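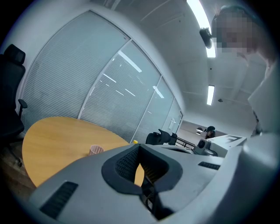
Software review: Otia 4, demonstration processing and marker tracking

Published September 23, 2018 by the Equipment and Software Office, Dukudby
Reviewer: Anel Sithole
Supplier: Trunedska
Licence: 3,000 per site, per year

Scope

Otia is a desktop program for turning demonstrations made with hand-held grippers into records that a control policy can be trained on. It reads the video from the gripper cameras and from a head camera, lines the streams up in time, works out where each gripper was from its own motion and from printed markers, and writes the result to a single file. The Office was asked whether the Strickland laboratory should move to it from the scripts it has maintained until now. The review covers version 4 on the laboratory's existing workstations. It does not cover the grippers themselves.

Installation

The installer is plain and worked on the first attempt on two of our three machines. The third had an older graphics driver, and Otia closed without a message until the driver was replaced. The manual runs to 275 pages and is well indexed, although the chapter on licences still describes the previous version. Staff who are used to the command line will find that every action in the window has a written equivalent, printed at the foot of the screen as it runs. This was the most popular feature among those who tried the program.

Camera calibration

Wide lenses are the usual source of trouble in this kind of work. Straight things such as table edges and window blinds bend strongly towards the corners, and a poor lens model leads to a gripper path that drifts. Otia asks for a short calibration video of a printed board and reports the remaining error for each region of the lens, so that the operator can see whether the corners have been covered. The old scripts gave one overall figure, which could look healthy while the corners were badly wrong.
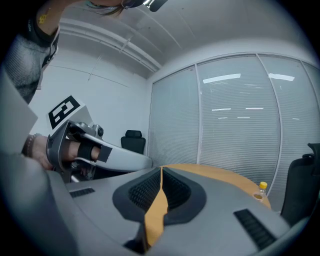
The calibration is stored by camera and not by session. This saves time, but it means that a camera which has been refocused must be renamed or calibrated again by hand. The program gives no warning. We consider this a fault and have reported it to the supplier.

Tracking

Tracking was tested on simple tabletop work with small objects, among them a ribbed pink cup and a little plastic bottle with a yellow cap. Where the room offered plenty of fixed detail, the path was smooth and agreed with the marker readings. Glass partitions are harder. Reflections of ceiling lights move as the gripper moves, and Otia sometimes accepts them as fixed points. A masking tool is provided for this purpose: the operator paints over the troublesome area once and the mask is followed through the rest of the recording. It is effective on slow movements and less so on quick turns of the wrist.

When both grippers are in view of the head camera, the markers on them are used to place one relative to the other. Recovery after a marker has been hidden by an arm or sleeve is quick. The confidence trace under the video shows where the estimate rests on motion alone, and segments below a chosen level can be left out of the export.

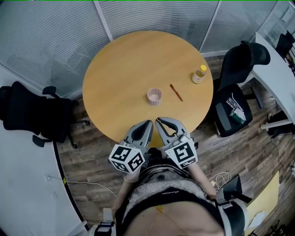

Can Otia be used without a head camera?
The gripper cameras alone are sufficient for single-handed work. For two-handed work the supplier recommends a head camera, and in our trial the relative position of the grippers was noticeably less steady without one.

Planning and export

The planning module replays a demonstration on a model of the intended arm and marks any portion that the arm could not reach or could not follow at speed. It is a checking tool only. It will not repair a path, and the menu entry named "Resolve" does no more than trim the marked portion away. Reginald Ridgeway, who leads the control group at Strickland, regards the name as misleading and asked that this be recorded.

Export is dependable. A full afternoon of recordings was processed in 93 minutes with no one in attendance, and the files opened in the group's training code after one change to the order of the rotation values. Grip width is exported in its own column with the units given in the header. 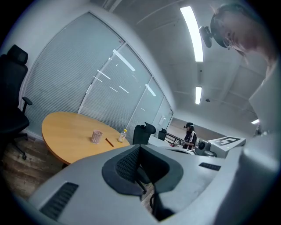

Users should note that exported files carry the calibration name but not its date. Until this is corrected, the group intends to put the date in the name.

Support

Three enquiries were sent to Trunedska in May. Two were answered the next working day. The third, concerning the order of the rotation values, was answered after a fortnight with a reference to the correct page of the manual.

Recommendation

The Office recommends a one-year licence for the Strickland site. The existing scripts should be kept in working order for that period. Renewal will depend on the calibration warning being added and on the licence chapter being brought up to date. Requests for access should be sent to the Office with the name of the workstation concerned.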